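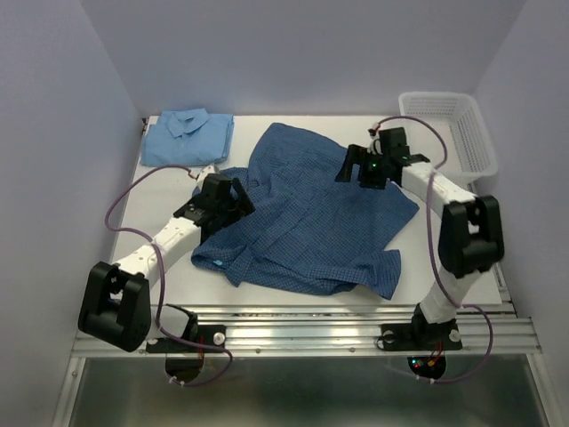 Unit 8: Budgeting a two-arm folding cell

Reading before class: the Guseo planning worksheet, parts 1 and 2. Bring a printed copy.

8.1 What the purchase request has to cover

The arms are the largest line in the request and the easiest to price. Most overruns come from the lines under them. For a bench cell that handles shirts, list at least the following:

Arms, two, with controllers and power supplies
Grippers, two, plus one spare set of fingers
Mounting plates and fasteners
Aluminum extrusion for the front rail and supports
Tabletop and side walls, matte finish
Cables, including spare wrist cables
Basket for incoming garments
Test garments, solid and patterned

Cables are a wear item. A wrist cable needs a loop long enough for full joint travel, and the loop rubs on the housing if it is routed badly. Budget for replacement in the first year under operating cost. Do not hide it in the capital line.

8.2 Fixed and recurring cost

Fixed cost is paid once: hardware, freight, installation, the frame. Recurring cost includes operator hours, spares, service and floor space. In the Tivon worked case, setup took 17 working days against a plan of 11. The extra days went to leveling the frame and moving one mounting plate, and they were charged to labor.

Keep a separate line for garments. The Tivon request had none, and the team paid for 327 shirts out of the spares budget. A checked shirt in a heap is a harder start than a flat one, so the set should include several fabrics and patterns.

8.3 Comparing quotes

Two quotes are in the packet, one from Yazıcı and one from Guden. They are not laid out the same way. Yazıcı prices the grippers with the arms – Guden lists them apart and leaves out the mounting plates. Put both into the worksheet before comparing totals. Check who pays freight, what the warranty says about grippers, and the lead time on a single replacement arm.

If only one arm can be bought this year, size the frame and power for two anyway. Drilling and rewiring later costs more than the unused rail.

8.4 Assignment

Complete the worksheet for both quotes, with recurring cost carried over three years. State which lines you estimated and how. One page of notes, no cover sheet. Hold the marked copy for the October review.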